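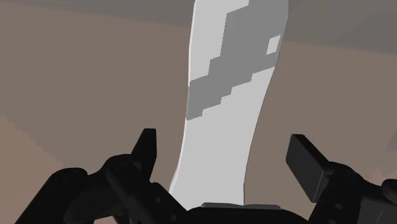 Moving a shared calendar when the owner leaves

Posted by tallgrass_rd, 31st October

I look after bookings for a small choir in Zuvthorpe. Our rehearsal calendar was set up years ago by a member who has moved away. She is happy to hand it over but can't find a way to do it. She can add me as an editor, and has done so, but it still shows her as owner. We have 49 people subscribed to it and I don't want to ask every one of them to sign up to a new link. A few of them needed help the first time. The calendar is in Hisuteo, the free plan, and she uses it on an old tablet. Can ownership be moved, or do I have to start over?
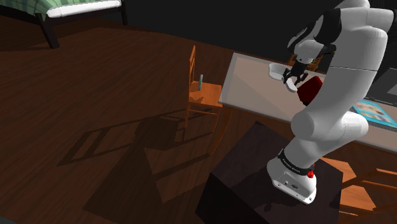 Zuvthorpe Community Help, Email and Calendars Team

3 replies

Beatrice Nzioka

It can be moved, but not from the tablet app. The option only shows up when she signs in through a browser on a computer.

She should open the calendar list, click the three dots next to the rehearsal calendar, and go to Sharing and then People. Your name needs to be there as an editor already, and it sounds like it is. Next to your name there is a drop-down menu. The last entry is Make owner. You will get an email and have to accept it within 18 days or she has to send it again. Check your spam folder, mine went there.

The subscription link stays the same after the transfer, so your members don't need to do anything. Two things do not carry over. Reminders she set up go back to the default, and any attached files stay in her storage. If you have sheet music attached to events, download it first and attach it again from your account.

Before she starts, export a copy from Settings, Export. It takes a minute and gives you something to import if the transfer goes wrong.

golob_mike

Just make a new one. We did that in May with our walking group and it was fine. Almost everyone had switched after 4 emails.

pcarver

Beatrice's steps are right. I did this last month for a school calendar. One thing to add: if the calendar is also linked to Graltus for room bookings, that link breaks when the owner changes. You have to disconnect it and connect it again under the new account, and until you do, new rehearsals won't show up on the room side. Existing bookings were kept in my case.

Also add a second editor once you are the owner, so there are 2 of you who can get in.

tallgrass_rd

Thanks. She borrowed her son's laptop and the Make owner entry was where Beatrice said. I have accepted it and the old link still works on my phone. The reminders did reset. We don't use Graltus. I'm still working through the attachments.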